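**Letters on the table: an interview with the lead instructor of the Tradham early learning program**

The Tradham program has offered small-group letter sorting to preschool children for three years. The activity takes 15 minutes. Foam letters are spread across a table, plates are set among them, and the children decide which letters belong on which plate. The lead instructor spoke with the newsletter in February, shortly before the morning session.

Asked why the program uses plates when sorting trays are widely sold, the instructor pointed to the rim. "A shallow rim tells a four-year-old where the edge is," the instructor said. "Trays with compartments do too much of the deciding. We want the child to look at the letter first."

The plates are bought in soft colors from Skovmont, a supplier of children's tableware. The program previously used bright primary colors, and staff found that children sorted by matching the letter to the plate, whatever rule had been agreed. "We would ask for letters with curves, and every red letter went on the red plate," the instructor said. "With paler plates that happens less often."

The letters are small and made of foam. The instructor described them as quiet, easy to wash and light enough to be picked up by children who are still developing a firm grip. The program owns 3000 of them across its sites, purchased over several years from Duvlow. Losses are regular. The letter I disappears most frequently, followed by the lowercase L.

A table is never set with the full alphabet. "Twenty-six letters is a pile, and a pile gets pushed around," the instructor said. Sessions generally begin with far fewer, and no group is given more than 20. Letters are left scattered and turned at different angles, so that children learn to recognize an N that is lying on its side.

The sorting rule changes each week. Groups have worked with straight and curved lines, letters from their own names, and letters they can already say aloud. The third plate is often kept for letters about which the group cannot agree. The instructor considers it the most useful of the three. "They argue over that plate, and they explain themselves. A child who has hardly spoken all morning will tell you why J should not be there."

Families may borrow a sorting set from the Rafferty Street office during opening hours. Each set contains letters, three plates and a card of suggested rules.

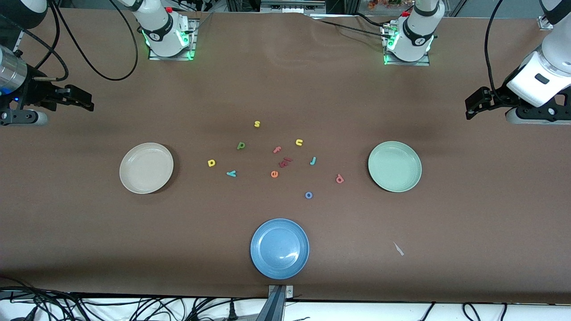 Can ordinary kitchen plates be used for sorting at home?

Any unbreakable plate with a low rim is suitable, provided that the plates are plain and can be told apart by color.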